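Interior Surfaces, Unit 10: Patterned Wall Coverings
Handout to accompany the lecture by Merike Žukauskas

A floral covering in two close tones, such as grey on light grey-blue, is set out by its repeat before any length is cut. 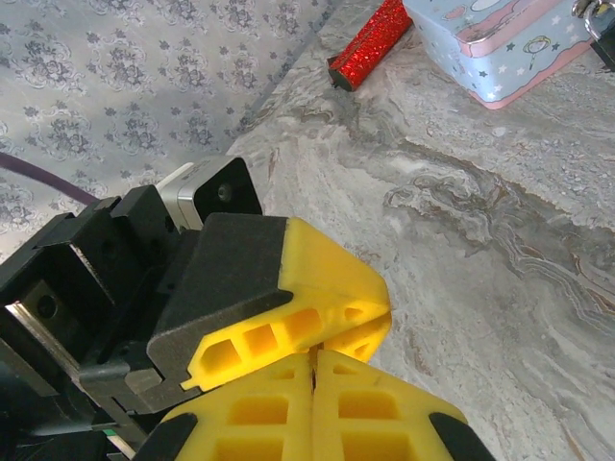
The repeat is the vertical distance between one point in the pattern and its next identical occurrence. In a straight match, the motifs align horizontally across the seam. In a half-drop match, each successive length is lowered by half the repeat.

Worked case. Wall height 2.4 m, repeat 21 cm, straight match. Divide 240 by 21 and round up: 12 repeats, giving a cut length of 252 cm. Add trimming allowance at top and bottom.

Hang the first length to a plumb line. Do not take the corner as vertical.

Reading: Hebden, course reader, p. 169. Bring a scale rule to the February practical.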